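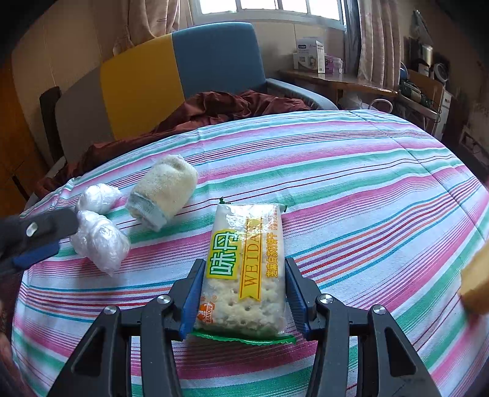
Gadgets on trial

21 Nov 2024

The Hemeo hand gripper came with a 27-page booklet, 9 pages of which tell you not to put it in the bath. I had no plans to. I wanted to know if it could pick up a packet of crackers without turning them into crumbs, as I like my crackers in squares.

The blue rubber tips are the best bit. They're soft and grippy, and they cope with slippery wrappers far better than the hard ones on the Jutalholm kit I moaned about in April. Go in from the sides, squeeze slowly, and a packet of sesame crackers comes up whole. Squeeze like you mean it and you'll be wanting soup to put them in.

Rolled towels are easy. Anything flat on a striped bedsheet is a misery, and I pinched the sheet more often than the thing lying on it.

Fiachra Conneely at Orkstead wants 100 quid for it, spare tips included. I'd pay that, grumbling. He also does a 2 year guarantee, baths excepted.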